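Besten kitchen gripper trials

From the Zarkstead hobby automation wiki. Page last looked over on August 9, 2024.

The Besten trials are a set of side-by-side tests of small robot grippers, done on ordinary kitchen worktops with ordinary kitchen things. I wrote most of this page and I did a fair bit of the testing too, so please forgive the "I" all over it. Our wiki lets people write like that as long as they own up to it, and I'd sooner tell you what I saw than pretend a panel of experts saw it.

The name comes from Besten, the terrace in Zarkstead where the first tests were done. It has nothing to do with any company. People do keep asking the terrace residents for spare fingers, so if that's how you got here, try the Davosell section further down.

Background

Kourosh Mahmoudi started the whole thing after an argument over a yoghurt pot. He'd bought an arm with a stock gripper and was very pleased with it on foam cubes, and then he tried it on his breakfast and crushed the lot. The maker's leaflet gave a gripping force, an opening width and a weight limit, and none of those told him what he wanted to know. Could it pick up a pot with a foil lid and put it down again without a mess?

So he wrote a list of jobs, and that list (much scribbled over) is still what we use. The rules are short. The arm stays the same for every gripper in a round. The camera stays where it is. You can't swap the tub for an easier tub halfway through, which I mention only because I did it once and got told off!

The name "kitchen trial" stuck early, although a few of the jobs would suit a shed or a desk just as well. Worktops are handy places to test. They're at a sensible height, they have a wall or a window behind them to limit where the arm can go, and there's usually a sink, and sinks are horrible for robots. Shiny steel confuses depth cameras, taps get in the way of the wrist, and anything dropped in the basin has to be fetched out by hand.

The grippers

Three grippers have been through the full list.

The Davosell is a plain two-finger parallel gripper. The fingers slide towards each other and stay straight while they do it, so the pads always meet the object flat. It's heavy for its size and it makes a little whine when it closes. I like it more than most people here do. You can read the motor current straight off the controller, and with a bit of practice that tells you whether you've got hold of something or just pinched air.

The Mirzaei is also a two-finger type, but its fingers swing in on curved links. That gives it a wider reach when open and a slightly awkward habit of changing height as it shuts. The tips travel down a touch, so if you line up on the rim of a tub with the fingers open, you'll arrive lower than you meant to. Once you've put that correction into the controller it behaves nicely. Before you've done it you'll be tapping the worktop a lot.

The third is a soft gripper Kourosh cast himself in silicone, from moulds he printed. It never got a proper name and the score sheets just say "K's". It's lovely on fruit and fairly hopeless on anything with a flat side.

We tried a suction cup as well, for one afternoon, but it never did the whole list so it isn't counted. It was brilliant on smooth lids and no use at all on sponges, as you'd expect.

The lidded tub job

Of all the jobs on the list, the lidded tub causes the most trouble and gets the most talk on the discussion page. The gripper has to come down from above, take hold of a plastic food container with its lid on, lift it, carry it sideways and set it down level. The lid must stay put.

Coming in from above sounds simple. With two fingers you have to choose between taking the tub across its body, when the opening is wide enough, and taking it by the edge. Across the body is steadier, but a thin tub will bow in the middle and that can pop the lid at the corners. By the edge is gentler on the plastic, and then the weight hangs off to one side and the whole thing droops.

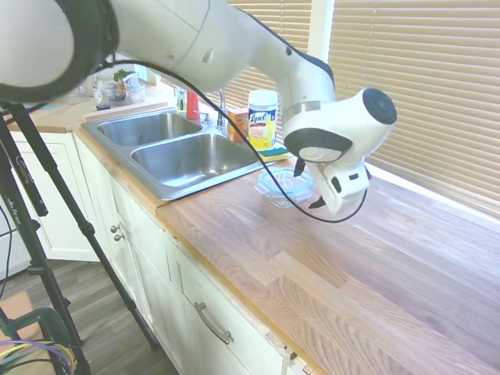
How far above a container should the gripper stop before it goes in for the grip?

Far enough that the open fingertips clear the lid, with a small margin for error in the camera's height reading. From there the last bit of travel should be slow and straight down, so that any sideways error shows up before the fingers touch.

That pause above the lid was my one real addition to the method, and I'm still rather proud of it. The early runs went from the resting position to the grip in a single sweep. When a run failed we had no idea whether the camera had put the tub in the wrong place or the arm had wandered on the way down. With a stop in the middle you can tell the two apart, and you can have a good look at the line-up before you commit.

Scoring

Each gripper gets 12 tries at each job, and there are 9 jobs on the list. A try scores as a pass, a part pass or a fail. A part pass means the object ended up in the right place but something else went wrong along the way – a lid lifting, a tub landing on its corner and rocking, that sort of thing. Kourosh would like to scrap the part pass altogether because he thinks it's where people are kind to their favourites. He may well be right. I've kept it on the sheet because a lifted lid and a tub on the floor are very different mornings.

Our shared log has 979 tries in it now, counting practice runs, repeats and the abandoned suction session. Only the full, unbroken sets go into the comparison. If the arm is bumped, or the controller restarts, the set is thrown out and begun again. It's a nuisance and we all grumble about it.

What we found

The Davosell did best on boxes, tubs and anything with parallel sides. Its flat pads gave the most repeatable grip, and it was the one I'd pick if I had to leave the arm running while I made a cup of tea. It struggled with thin things lying flat, such as a teaspoon or a cloth, since the pads are thick at the bottom and can't get underneath.

The Mirzaei was better with bottles and mugs. The wider opening forgives a poor camera reading, so you can be off by a finger's width and still come away with the bottle. On the tub job it was fine after the height correction, and pretty dreadful before it. Anyone comparing their own results with ours should check whether that correction is on, as we had two people swearing opposite things for a fortnight and this was why.

K's gripper won the fruit jobs by a mile. It came last on tubs, where the soft fingers slid up the sides and lifted the lid away, very neatly, leaving the tub behind. If lid removal had been on the list it might have won that too!

Cameras and controllers

Most of the rounds used one fixed camera looking at the worktop from the side. Some people prefer a camera on the wrist, and I did a half round that way to compare. The wrist camera is much better for the last few centimetres, when you want to know exactly where the rim is. It's poor at the start of a job because it can only see whatever the hand happens to be pointing at. The fixed view is the other way about: great for the general layout, and then the arm itself swings across and hides the one thing you need.

See-through plastic is hard for both. A clear tub barely shows up in the depth reading, and what you get is mostly the worktop underneath. A coloured lid helps a great deal, and we now line up on the lid and work out the sides from there. Daylight from a window behind the worktop makes it harder still. I've had the best luck with the blinds down and the room light on, though Kourosh gets on perfectly well with daylight and thinks I fuss.

The controller made less difference than I expected. We tried two and the pass rates came out close enough that I wouldn't choose between them on that. The real gap was in how they handle a stalled grip. One holds its last force and waits for you. The other opens the fingers when it gives up, and over a sink full of washing-up that's a choice you'll want to know about beforehand.

Cables

Cables deserve a heading to themselves. The gripper cable has to be long enough for the wrist to turn fully both ways, and a cable that long has slack in it, and slack catches on taps. Tying it down along the forearm works until the elbow bends, and then it pulls. I leave one loose loop between the upper arm and the wrist, and I run the arm slowly through every pose by hand before the first try of the day. It's dull work. It has also saved me a gripper connector more than once.

Disputed points

There's a long-running disagreement over finger pads. The Davosell and the Mirzaei both came with hard rubber pads, and some members swap these for softer foam ones, which help with lids and wear out quickly. The results above are all with the original pads. A foam pad round is pencilled in for September, and Kourosh has asked that the same person doesn't both fit the pads and score the tries. I've agreed to do the fitting.

The other open question is whether the tub should be empty. We've always tested with it empty. A half-full one behaves quite differently, particularly when it's carried sideways and the contents shift. If you've done a decent run with filled tubs, please add your sheet to the discussion page and say what you put in them.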